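Informe de avance al programa de becas Deák
Proyecto Flesico: manipulación de cables con dos brazos
Club de robótica de la escuela técnica Rastivska

Estimados amigos del programa:

Les escribo con algo de retraso y con bastante que contar. En el informe anterior les dejamos a medio montar la mesa y con los estudiantes discutiendo por dónde pasar los cables de alimentación, así que empiezo por ahí: la mesa ya está en uso, los dos brazos trabajan enfrentados y el grupo se reúne todas las semanas (¡y alguna tarde de más, cuando nos dejan quedarnos!). La tarea elegida para este curso es manipular un cable flexible entre las dos pinzas, que sobre el papel parecía modesta y nos está enseñando muchísimo.
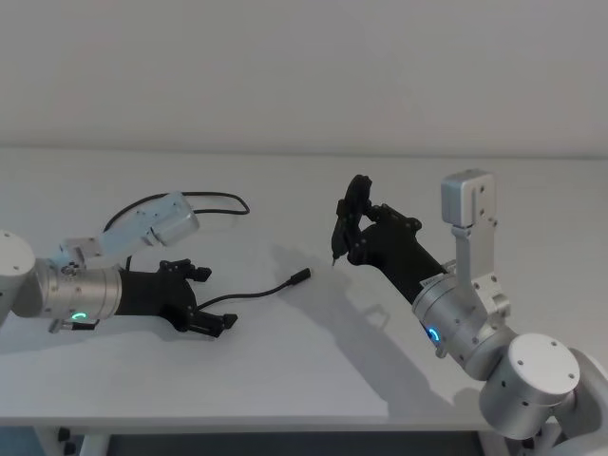 Los dos brazos sobre la mesa de trabajo, con el conector entre ambos.

El primer mes se nos fue casi entero en la calibración. Faith Nzioka y Andor Győri, de último curso, escribieron el procedimiento que seguimos ahora al comienzo de cada sesión, y lo han dejado tan claro que los alumnos nuevos lo hacen ya sin ayuda. Hasta noviembre llevamos 47 intentos anotados en el cuaderno común. Nos habíamos puesto como meta llegar a 500 antes del cierre del curso, y les confieso que vamos por detrás de ese ritmo; prefiero decírselo ahora y no en primavera.

La dificultad mayor es el propio cable, que rara vez queda dos veces en la misma postura. Cuando hace bucles y se cruza consigo mismo, el programa de Borislav Jurić confunde a veces un tramo con otro, y ahí el grupo se ha dividido con mucho entusiasmo en dos bandos: los que quieren mejorar la detección y los que quieren ordenar el cable antes de intentar cogerlo. De momento probamos las dos cosas. 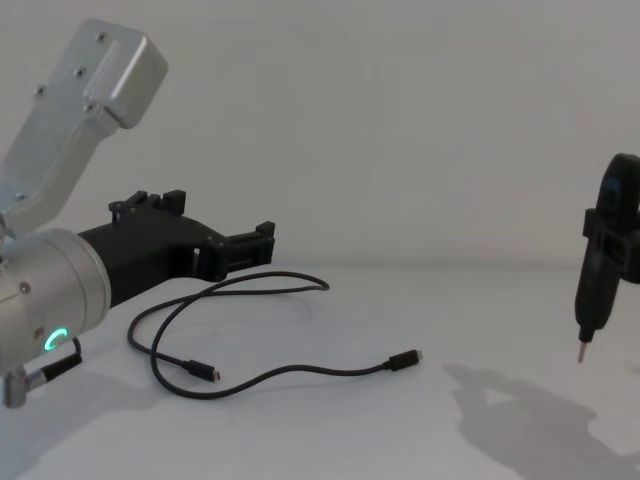

Imre Veres

También hemos empezado a trabajar con herramienta en la pinza, siempre con la punta hacia abajo y a velocidad reducida. Esta parte la lleva Tibor Szekeres, que ha tenido que rehacer el agarre dos veces porque el mango giraba al acercarse a la mesa. La última versión nos gusta más, aunque quedan pruebas por hacer y no quisiera adelantarles nada.

En cuanto a los gastos, queda pendiente la factura de Ollano por los conectores de repuesto, que les enviaré aparte en cuanto llegue. Lo demás se ajusta a lo previsto en la solicitud.

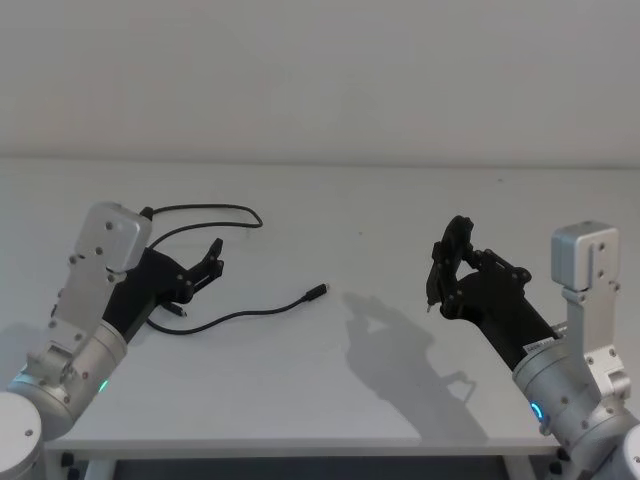 El cable sobre la mesa, entre las manos de los dos robots.

Para el próximo periodo tenemos prevista una tarde abierta a las familias, y nos haría mucha ilusión que alguno de ustedes pudiera acercarse. Los chicos quieren preparar ellos mismos las explicaciones, y Faith ya ha pedido encargarse de las preguntas.

Muchas gracias, de parte de todos, por su paciencia y su apoyo. Quedo a su disposición para cualquier duda sobre el cuaderno de intentos o las cuentas.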